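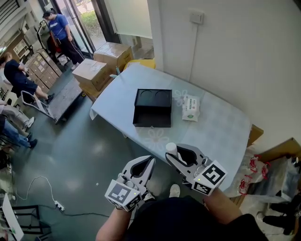

Farah Simanjuntak
@farahpacksthings
Receiving and table setup, Wattimena · thread, 14 posts

1/ Work update for those of you who keep asking whether the robots have taken my job. They have not. They've sent people to learn it, and I've been asked to be nice about it.

2/ Background: I've been at Wattimena since April of a year I'd prefer not to name. We receive boxes, open boxes, set out what's in the boxes, wipe it, and send it off in other boxes. The company's oldest hand truck has 1995 painted on the underside and still steers better than the new ones.

3/ The plan, as presented to us over cold noodles: a firm called Stumon wants arms that can tidy a table. To teach the arms, a person does the tidying with a gripper in each hand, over and over, and the software (Korer) watches where the grippers go. Those white cubes with the black squares are how it knows.

4/ So the first job automation created at our place was "human who pretends to have two fingers per hand." Ridwan Pelupessy applied for it at once. Ridwan has never applied for anything at once.

5/ Ridwan's quota is 48 good runs a shift. A run is good if the cup ends up where the sheet says and nothing gets pinched that shouldn't be. The tablecloth gets pinched. The tablecloth is pinched more than all of us put together.

6/ Why is there a tablecloth with flowers on it in a room full of cardboard? Stumon asked for "a home-like surface." Regula Widmer brought one in. Regula now gets asked for her opinion on interiors, and she gives it.

7/ What changed for me: I used to set out a table so that a customer's order could be checked. Now I set one out so that it can be put right, and then I set it out wrong again. Wipes over here, cup over there, black cup holder tray in the middle. I am paid the same for making the mess as I was for clearing it. My mother is thrilled that this is a career.

8/ What changed for everyone else: nothing with a box in it. Boxes still come in on a cart and get bent over and lifted by people with backs. I asked the Stumon rep if the arms would be doing the lifting. He said lifting was "a later phase." My back would like the phases in a different order.

9/ We did get a new form. It's in an app called Clikley and it wants to know, after each run, how confident the operator felt. Ridwan put "medium" 119 times in a row and got a message thanking him for his detailed feedback.

10/ Prasert Petchrat, who runs the floor, has to fit all this around real deliveries. He used to walk past a table and say "that's fine." He can't say it any more, there's a score. I've seen him stand over a perfectly nice table waiting for the tablet to agree with him.

11/ Serious post, I'll only do one. Some of the newer people were scared when the grippers came in, and they weren't told much. They heard "training" and figured out for themselves what was being trained. A meeting BEFORE the equipment arrived would have cost an hour. We had ours nine days after.

12/ At that meeting we asked for three things: gripper shifts paid at the higher rate, a rota so the same wrists don't do it every day, and it in writing that table work stays with us through the trial. We got the rate and the rota. The writing is "with Mārtiņš." Mārtiņš Avotiņš, if you're reading, hello, it's been a while.

13/ I had my own turn with the grippers last month. Target was a wipes packet, in an upright position, and I'd like it on record that I have raised two children. 105 minutes. Seven good runs. The packet has a soft middle and it knows you're coming.

14/ Anyway I've got more respect for the arms now. If one of them ever does learn to stand that packet up I'll shake its finger. Back on at two, there's a delivery, and Ridwan wants the cup moved to the left.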